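How to clean a speckled countertop

Most sprays sold for stone counters are, I suspect, dish soap with a nicer label. Try the cheap way first.

1. Move the bowls off and wipe up crumbs with a dry cloth.
2. Put 2 drops of dish soap in warm water. More just leaves streaks.
3. Wipe toward the sink, then go over it with plain water.
4. Dry with a towel. Speckles hide spots, so check by touch before you call it clean.

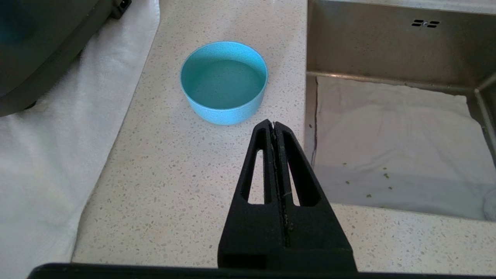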